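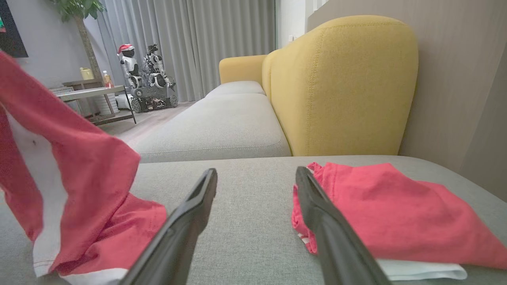
papermoth
Count me as a no on moving the mural panels indoors, though I do understand why people want it. I walked past them on my way to the Lanport library for years and they belonged to the street. Put them in a lobby and I'd see them maybe twice a year, when I'm returning something late.

quillandink
papermoth, I hear you, and I loved them on that wall too, but did you see the bottom row in May? The blue has gone chalky and the paint is lifting near the drain. I'd take a lobby over losing them. The Dambrauskienė panels at Rateck went inside and they still look wonderful (the lighting is awful, I'll give you that).
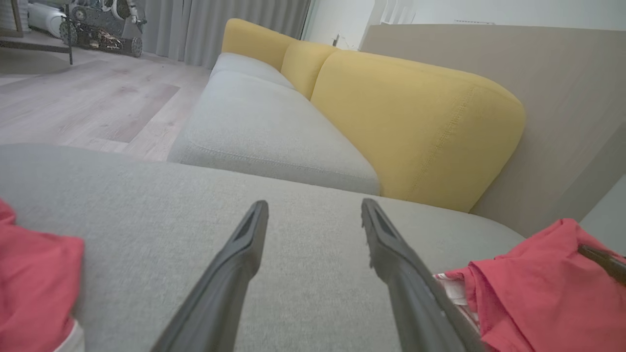
And the lobby has the height for it, which the old reading room never did. You could hang 3 of them side by side and still get the stroller traffic through. The fourth could go up by the stairs, where there's only that sad bulletin board now.

papermoth
Splitting them up is what bothers me most! The river runs straight through all 4. If one goes by the stairs, the river just stops and starts again somewhere over by the restrooms. Couldn't they put a little roof over the wall instead? The Flovine arts center did that with their tile piece and it cost up to 1000 dollars, if I'm remembering their newsletter right.

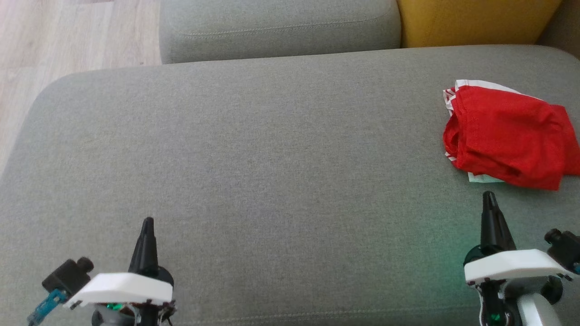
gullwing316
A roof won't help with the damp coming up from the sidewalk, I'm afraid. My vote would be copies outside and the real ones in, all on one wall, with the river in one piece. I know some folks hate copies, and I used to be one of them, but I grew very fond of the one by the ferry landing before I ever learned it was a copy.

quillandink
Oh, I could live with that. Does anyone know if the library is still taking comments? The sheet at the desk said until 28 July 2019, but the page online has no date on it at all.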